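Shelf and Counter Chores: Work at Hand
Gallery – Rundiveck project pages
Posted Nov 28, 2018 by Eleri Nicholas

Can a machine tidy a shop counter yet? Partly. Boxes and cans have been manageable for years, while toiletries remain awkward. Tubes deform when squeezed, domed caps give a fingertip little to hold, and a slim bottle tips over if one finger arrives before the other.

The counter task in the Rundiveck set was drawn up in September. People do the chore first, using hand-held grippers, and the recordings are used to train the arm at Graltimstead. Of 1,000 recorded attempts, 913 were kept. The arm can now place a single upright bottle on a clear surface. It still has trouble with a group of 3 or more standing close together, and it is much slower than a shop assistant.

Pouches and refill packs are on the Prondale page. Comments on the task list go to Zerouali, second floor.

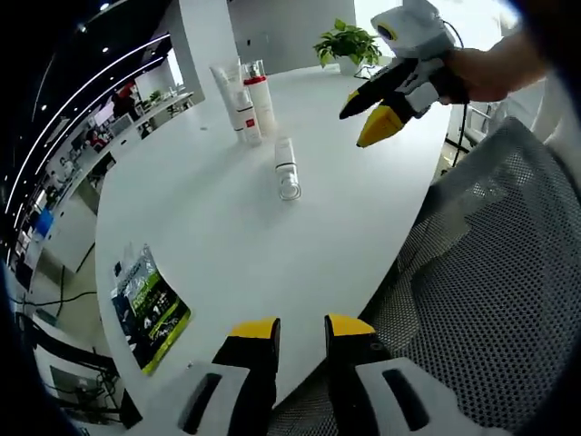
Counter task, tubes and bottles. Two hand-held grippers with yellow-tipped fingers; the slender spray bottle stands apart from the cluster.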